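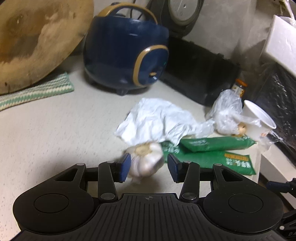 Section 4. Installing and Setting Up the Countertop Water Filter

This section applies to the Trultport Cuda countertop water filter. It covers placement, connection to the kitchen faucet, first flush and cartridge replacement. Read the whole section before starting work. Owners of the under-sink version should refer to Section 5.

4.1 Before You Begin

Check that the carton contains the filter housing, one Arow cartridge, the diverter valve, two hoses, three adapter rings and a spare washer. If any part is missing or damaged, do not install the unit. Contact the dealer from whom it was purchased.

The filter is intended for cold, treated tap water only. Water pressure at the faucet must not exceed 80 psi. Where the pressure is higher, a pressure regulator must be fitted by a licensed plumber.

CAUTION: Do not run water hotter than 103 °F through the filter. Hot water damages the cartridge and may cause the housing to leak.

4.2 Choosing a Location

1. Select a flat, level area of the counter within reach of the faucet. The supplied hoses must not be stretched.
2. Keep the unit away from the stove, the dishwasher vent and direct sunlight.
3. Leave enough clearance above the housing to lift the cap straight up when the cartridge is changed.
4. Wipe the counter dry before setting the unit down. The suction feet do not hold on a damp surface.

NOTE: Food preparation may continue next to the unit. Keep the dispensing spout clear of raw meat and unwashed produce.

4.3 Connecting the Diverter Valve

1. Unscrew the aerator from the end of the faucet by turning it clockwise as seen from above. Keep the aerator in a safe place.
2. Remove the old washer from inside the faucet if it has stayed behind.
3. Try the diverter valve on the faucet threads. If it does not fit, select the adapter ring that does.
4. Place the washer inside the valve and tighten by hand. Do not use a wrench on the valve body.
5. Push the blue hose onto the port marked OUT and the white hose onto the port marked RETURN until each one clicks.
6. Pull gently on both hoses to confirm that they are locked.

Pull-out and spray faucets are not compatible with the diverter valve. The Marty side connector, sold separately, may be used with most of these faucets.

4.4 First Flush

1. Remove the film from both ends of the cartridge and seat it in the housing with the arrow pointing up.
2. Close the cap until the two marks line up.
3. Open the cold tap slowly and turn the diverter lever to FILTER.
4. Let the water run for ten minutes and discard it. Gray or cloudy water is normal at this stage and comes from fine carbon dust.
5. Close the tap and inspect all joints. If a joint drips, see 4.6.

4.5 Replacing the Cartridge

Replace the cartridge after 130 days of use, or sooner if the flow becomes noticeably slow. Turn off the tap and release the pressure with the lever before opening the cap. Repeat the first flush each time a new cartridge is fitted.

4.6 Leaks and Low Flow

Drip at the faucet: reseat the washer and tighten by hand.
Drip at the cap: clean the sealing ring and close the cap again.
Low flow from a new cartridge: check both hoses for kinks.

If the fault remains, stop using the unit and contact Trultport Customer Service.

Revised 20 Mar 2025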